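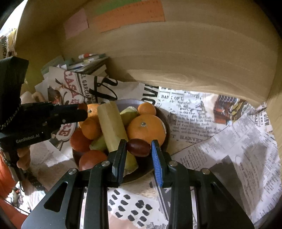 Fruit bowl on newspaper, mandarins and cut fruit together.

From: Halfdan Holst
To: Cotaddale kitchen list
Date: December 24, 2018
Subject: Re: one bowl for everything

Olga Ojeda wrote:
> I'm putting all the fruit out in one big bowl this year, whole and
> cut together. Mandarins, wedges, a stalk standing up in the middle.
> It looks generous and it saves washing dishes. Tenier had a piece
> saying cut fruit keeps fine for 2 days if you pack it in tight
> against the whole ones.

Olga, I'd like to see how Tenier worked that out. Packed tight against what? A mandarin has a peel on it and doesn't care what it's sitting next to. A pale green wedge has no such luck, and mine go brown before the coffee's done, tight or not.

I also don't buy the dishes argument. You save one plate and then you have to dig for the wedges at the bottom, with the small dark red one rolling off the top every time somebody reaches in.

The newspaper underneath I have no quarrel with. Peel has to go somewhere.

Has anyone besides Olga tried this overnight? Hrefna, you said lemon juice in May, but you never told us how much or whether people could taste it.

Halfdan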